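The Blocks Came Back Out in December

I gave away our blocks when my youngest turned 12, and I have regretted it ever since. So when a friend handed me a bag of them last winter (stars, cylinders, a whole jumble of bright colors) I cleared the dining table and sat right down on my own, no kid in sight!

What I had forgotten is how much the surface matters. On our old carpet everything leaned and nothing stood for long. On a good wide board, a chunky star will stay where you put it, and you start fussing over the layout like you're setting out pastries. Maple is my favorite for this. The pale color lets a red or a grass green really sing, and the grain gives you something to look at while you decide where the next piece goes.
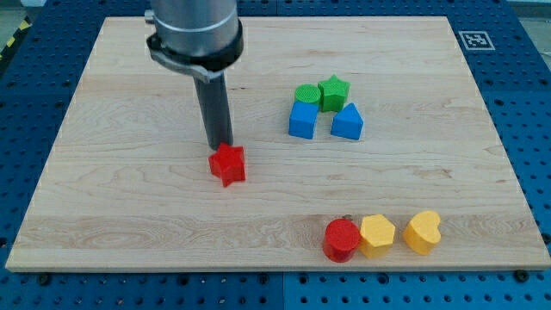 I asked Ghazala Dhanial, who has run the Adugna toy library for years and owns more than 300 sets, what she looks for. "Weight first," she told me. "Then I want a shape that makes you stop." She's a star person, like me. Her colleague Wim Timmermans will only defend the cylinder, and the two of them went at it for most of my visit while I drank their coffee.

Ghazala keeps her boards flat on a shelf and wipes them with a barely damp cloth. I tried a soaking wet one at home, once, and the grain came up fuzzy and I had to sand the whole thing. My board is smaller now at one corner, but the stars don't seem to mind.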